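3 min read

1/ Term project update, for the four people who asked and the one who muted me. Our team at Ollbridge has spent all of November teaching a robot arm to put a processor into a desktop workstation. A human can do this in a few seconds. We are on week three.

2/ The course is Automation Lab II. The assignment sheet said "choose a task that involves fine placement." Other teams picked stacking cups. One team picked checkers. Saranya Kurup picked this, in a meeting I missed on account of a dentist, and by the time I could feel my face again it was in writing.

3/ Our instructor, Edeltraud Böttcher, read the proposal and wrote one word in the margin: "Pins?" We took it as encouragement. I now believe it was a complete risk assessment.

4/ The rules. The arm picks the processor up from a foam tray, carries it to the board, lines it up, and sets it down in the socket. No pushing. If it has to push, it's wrong. A person is allowed to work the lever. That was my big negotiation win and I would like it on my résumé.

5/ Team name is Gusari. The software is called Drarko. I was told both names have a story behind them. I have heard the story two times and still can't tell you what it is.

6/ The code has 406 commits. I went through them last night looking for the one that broke the approach angle. A lot of them are called "fix." Several are called "fix fix." One is called "please" and that's the one that works, so we don't touch it.

7/ What I had wrong going in: I thought the hard part would be finding the socket. Finding the socket is fine. It's big, it's square, it stays put. The hard part is knowing how the chip is sitting between the fingers. It gets picked up flat and then has opinions on the way over.

8/ A few degrees of tilt doesn't sound like much. Try parking a car a few degrees off and then imagine the garage is made of tiny gold springs.

9/ So the plan changed. We stopped asking the arm to grab perfectly and started letting it stop above the board and take a look from the wrist before it goes down. If it doesn't like what it sees, it goes back to the tray. It goes back to the tray a lot. I've never met a machine with such high standards.

10/ Squeeze was its own adventure. Grip too lightly and the chip turns. Grip too hard and it slides up and out like a watermelon seed. The force setting we landed on is 685, in units Drarko made up. Please don't ask me to convert it. Saranya asked me to convert it and we had a quiet afternoon.

11/ Also, the shiny lid is a terrible thing to point a vision system at. Every lamp in the lab turns up in it. We tried tracking the printing on top, but ours is faint and worn, so now we track the green edge where it shows. Less elegant. Better numbers. I've stopped being proud.

12/ Demo is November 23, 2019, in front of the whole section plus whoever wanders in for the snacks. We get a fixed slot: 900 seconds, including setup, including Saranya's intro, which she has rehearsed at a length I would call ambitious.

13/ Grading is on clean placements, plus a written report on what went wrong. I feel very good about the second part. I've had to be asked to shorten it.

14/ The view from the wrist during a check over the board, for anyone wondering what I stare at instead of sleeping:

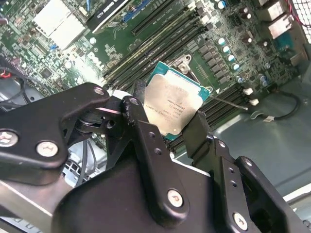

15/ Things still on the list before the demo

Rewrite the "go back to the tray" move so it doesn't take the scenic route. Get the Hnatiuk power supply back from the checkers team, who say they never had it. Label the emergency stop with something more professional than what's on there now.

16/ And buy snacks. Edeltraud says snacks aren't graded. Saranya has made a spreadsheet anyway.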